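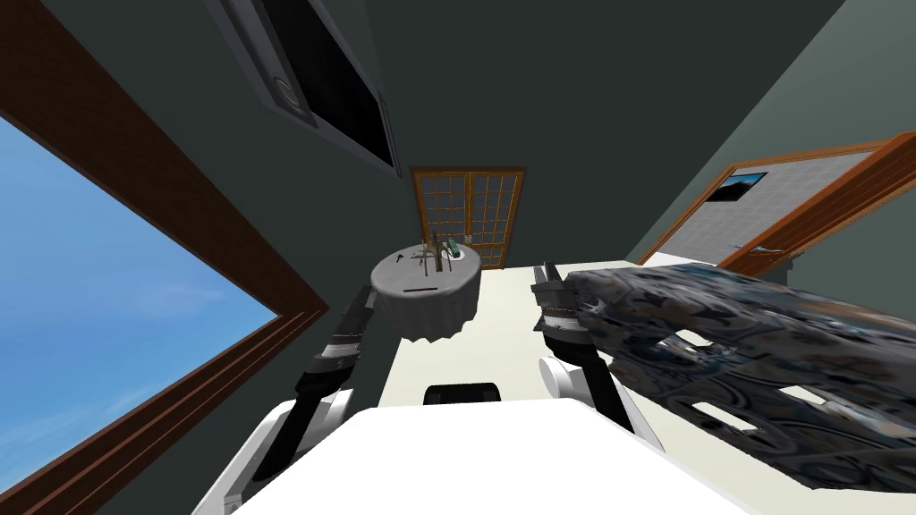

Updated 2019-06-30 for people moving out of Ilwood Hall and into a rental. Mostly things we learned the expensive way. Add yours at the bottom or email Duarte Meireles at the off-campus desk.

If you were on the full meal plan last year you paid $1,721 a semester. You can eat for a lot less than that. You can also spend more, on takeout, and feel worse. So.

## Kitchen, first week

- Buy one decent knife, 8 inch. Skip the block set. Sharpen it on the bottom of an unglazed mug if that's all you've got.
- 2 cutting boards. One for raw meat, one for everything else. Write MEAT on it in marker, roommates don't read minds.
- Big pot, one skillet, one sheet pan. Foil on the sheet pan during finals, no scrubbing.
- Rice: rinse, 1 cup rice to 1 1/2 water, lid on, low, 15 minutes, then leave it alone for ten more. Don't lift the lid!
- Freeze bread the day you buy it. Toast straight from frozen.
- Scorched pot – cover the bottom with water, spoon of baking soda, simmer, scrape with wood. Not steel if it's nonstick.
- Label leftovers with masking tape and the date. Anything with no tape gets tossed Sunday night... ok pick your own night. Just pick one.

Cheap groceries: Šimkus, behind the Drimness College bus loop. Student ID gets you a bit off produce. Go late, the bread gets marked down.

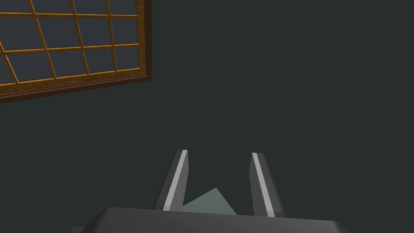
## Desk and bedroom

Most of these rentals come with one overhead light and it's awful. Get a desk lamp, put it on the opposite side from your writing hand so you're not working in your own shadow.

Wobbly desk: fold cardboard under the short leg, or cork slice if you want it to last. Check it's the desk and not the floor first. Slide it over a foot and see.

Power strips – don't plug one into another. The fire inspector does look. Space heaters go straight in the wall, nothing else on that outlet.

Drafty window? Rope caulk. Press it in with your thumb in the fall, peels off in the spring, doesn't hurt the paint so you keep your deposit. Sash that sticks: rub a candle stub along the track, work it up and down a few times.

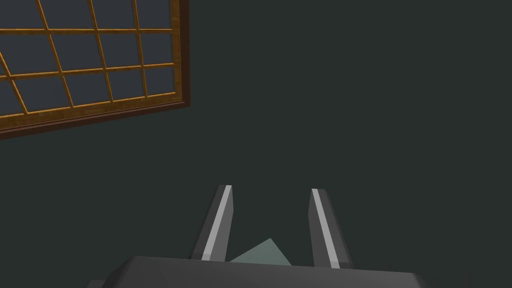
Condensation is the other one. Crack the window after a shower, pull the bed a couple inches off the outside wall, wipe the sill in the morning. If you get mildew anyway, white vinegar, leave it an hour, wipe, dry. Never mix vinegar and bleach. Never.

Textbooks swell up on a damp shelf and the buyback counter won't take them. Keep them off the floor too.

## Laundry

1. Cold water for pretty much everything.
2. Half the soap you think.
3. Check pockets for pens. Ink on a shirt: rubbing alcohol, blot from the back, dont rub.
4. Set a phone timer. Wet clothes left in a machine overnight smell till Thanksgiving.
5. No dryer? Rack by an open door, socks on the outside rails, turn jeans inside out.

## Small fixes before you call the landlord

Slow drain: pull the hair out first, gross but it works. Then a kettle of hot (not boiling, if its plastic pipe) water.

Squeaky hinge: tap the pin out, wipe it, petroleum jelly, tap it back in.

Nail holes: spackle, let it dry, sand with 200 grit or whatever's close. Don't use toothpaste, they can tell. And take photos of every wall on the day you get the keys, email them to yourself and the landlord both. That one saved 2 of us the full deposit.

Bare wood that's rough to the touch: sand with the grain, wipe the dust, one thin coat of oil, wait a day. Lay the oily rag flat outside to dry. Do not ball it up in the trash.

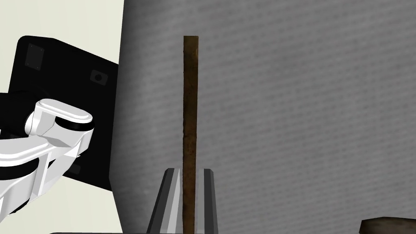 *Wooden stick, upright in a gray stand.*

## Borrowing tools

The Brirnance tool library is free with a Drimness ID. Drill, stud finder, plunger, sewing machine (ask for the manual, the threading is weird). Three days at a time, longer over break if you ask nice. June hours are short, call first.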